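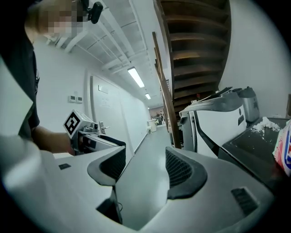 Mar 5, 2026

Corridor and stair walk-through, Urico building, ground level. Purpose: list what has to be sorted before the floor is recoated. Notes by R. Badawi, with Nikola Shehu.

**Floor.** Light gray, shiny finish along the whole corridor. The gloss shows every scuff at low angle, so inspect with the ceiling lights on and again with them off. Last recoat was in January, one thin coat, product Dedeck. Mirsad wants two coats this time. Budget 4 hours between coats and keep the stair closed until the second has set.

**Door, left side.** White, lever handle. The paper notice is taped low on the door – move it up to eye height or take it down. The small sign near the top stays. Check the bottom clearance before coating; Bujar planed this door once already and does not want to do it again.

**Wall panels by the door.** Mask both. Last time there was roller spatter on the covers.

**Stair.** Wood, dark brown treads, wooden handrail running down to the floor. Not part of this job. Tape a paper skirt where the rail meets the floor, 200 mm wide. Treads to be wiped only, no solvent.

**Ceiling.** Exposed beams and ducts, all white. Dust comes off the ducts when the air handling starts. Shut it down the evening before and vacuum the duct tops first, floor second. Fluorescent lights OK, no tube changes requested.

**Items to clear.** White and gray machine on the right, plus the metal appliance behind it. White unit at the far end, left wall. Boris has the dolly until 10.

Work order is 1627. Still open: where the cleared items go overnight. The Pan store is full and the key is with Bujar.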